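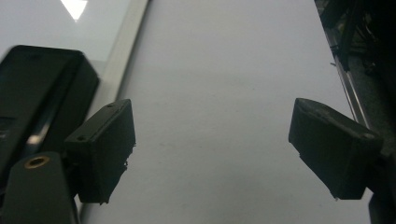
Gripper width from the wrist camera, second attempt

The encoder on our hand-held gripper has never agreed with the camera about when anything happens. The two streams go through separate USB hubs, and the lag between them wanders over a session. In August I gave up trying to calibrate it out and started reading the opening width straight from the image.

The first attempt used a small printed marker on each pad. It worked until a marker got scuffed, and then the width jumped or vanished. The second attempt uses no markers. The pads are matte black, and against a pale surface the inner edges are about as easy to find as edges get. I fit a line to each inner face and measure between the two at a fixed height in the image. A lookup table turns that into millimetres.

The table comes from a sweep: close the gripper on a set of feeler blocks, 11 widths in all, and record 2 seconds at each. Grumik, our logging tool, already had a hook for stepped captures, so this took an afternoon. The widest setting is 60 mm. Between steps I interpolate linearly. I tried a spline and the residuals did not improve enough to justify it.

Three things went wrong.

Reflections. A glossy panel near the bench throws back a hard white highlight, and the edge finder liked its outline better than the pad's. Restricting the search to a band on either side of the last known position fixed that, with a full search only when tracking is lost.

Straight edges in the background. A board rail passing behind the left pad gives a long, clean gradient, and the line fit was happy to settle on it. I now reject any candidate whose angle is too far from the one stored at calibration. The pads hardly rotate as they travel, so the tolerance can be tight.

Dark objects. Once something black sits between the pads there is no usable edge and the method fails. I hold the last good value for up to 16 frames and then mark the width as invalid. The Beyene planner drops invalid samples anyway — it used to accept them as zero, which explained a fair number of odd grasps in the older logs.

The smoothing filter is still too slow on fast closes. Itent resamples everything downstream, so part of the delay may be added there, and I need to measure the two stages separately before touching the gains. The code is in the Gakex repository under tools/width. The calibration table is a plain CSV, one row per step, and has to be redone whenever the pads are changed.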